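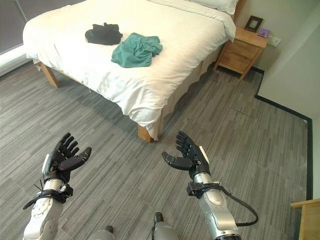
Most of the questions we get about the Redley build come from people putting together a two-armed machine in a spare room or a shared shop, so the answers are kept to what we tried. Laundry is our main test job. Two crumpled garments on a white duvet, one black and one teal, make a fair starting setup, and the black one is easier to pick out against the bedding.

Redley Build FAQ
Home | Build Log | Parts | FAQ | Contact
4 min read
Updated 17 February 2024

Where is it built?
The frame and wiring were done at the Bresden shared workshop. Testing is done at home.

How long did it take?
71 evenings up to the first full run of both arms. The wiring took 16 of those, and we redid part of it in July.

Why hands with fingers? Wouldn't a two-jaw gripper be cheaper?
Yes, and for boxes and cups we would use one. With cloth we wanted a thumb that could pin a fold against the other fingers. If you only plan to move hard objects, skip the hands and save the money.

Does it fold clothes?
Not well. It picks up a shirt and lays it flat more often than it used to. We log tries in sets of 100 and change one setting between sets. Sleeves are still a problem.

Should I start with both arms?
No. Get one arm moving safely first. We built both together and spent a long time chasing faults that were in the shared power supply.

How do you keep cables from snagging?
Leave enough slack for the wrist to turn all the way, then move the joint slowly by hand with the power off and watch the loop. Check it again after any change to the wrist straps. We have replaced 3 cables so far.

Can I run it with people in the room?
We keep one person at the stop button and everyone else out of reach. Pets stay out.

Are the plans available?
The bracket drawings are on the Parts page. The controller board layout is not finished. Please don't order boards from the old Villalba draft, as the connector spacing is wrong.

Related
Villalba controller board: known faults
Wiring a shared power supply
Notes from the Flornton open shop night
Picking a stop button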